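Hindport Workshop Notes: Containers for the shared tables

The table reset rules at Hindport have been revised. The previous version, issued in May, described what had to leave a table at the end of a session but gave no guidance on what could stay. The new version covers both.

Each shared table may hold one open wire basket and one lidded cup. The basket takes items longer than a pencil: rulers, folded cloths, rolls of tape. The cup takes small hardware that would otherwise fall through the gaps between the rods. Anything that fits neither goes back to the shelf.

Solange Leite compared three basket types before the change. Solid-sided bins were rejected on visibility – users had to lift out the top layer to find out what was underneath. Fabric bins lost their shape when half full. The wire type with a flat solid bottom was kept. It slides without catching on the wood, and the contents can be checked from a standing position.

Placement is as follows. The basket goes in the middle of the table with its long side running left to right. The cup goes in front of it, on the side nearest the user. The grommet hole at the far edge stays clear so that a cable can be passed through without moving anything. Lids stay on cups between uses.

Load limits have been set at 1000 grams per basket. This is well under what the wire will carry; the figure was chosen so that a basket can be moved with one hand. A full set of Frota clamps weighs 1866 grams and must be split between two baskets or stored on the shelf. 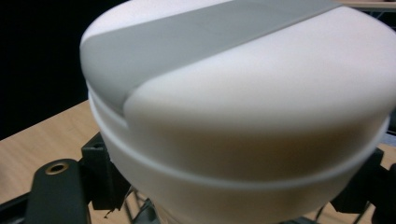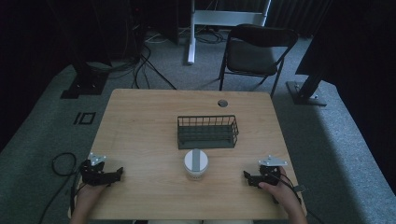
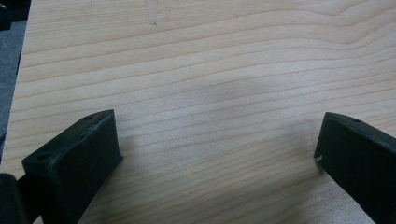 Tabletops are to be wiped along the grain with a barely damp cloth, then with a dry one. Do not use the Plilidum cleaner on wood. It was bought for the metal shelving and leaves a film that attracts dust. The ridge below a cup lid also collects dust and should be wiped at the same time as the table.

Wagner Cavalcanti has updated the inventory sheet. It now lists 40 baskets and 73 cups, including spares held in the Prostness cabinet. Spares may be taken without a request, but the table number must be entered on the sheet. Damaged baskets, including any with a bent rod, go on the bottom shelf of the same cabinet.

The revised rules apply from 2022-08-16. Printed copies of the May version should be removed from the tables and recycled. Questions on load limits go to Solange; corrections to the inventory go to Wagner.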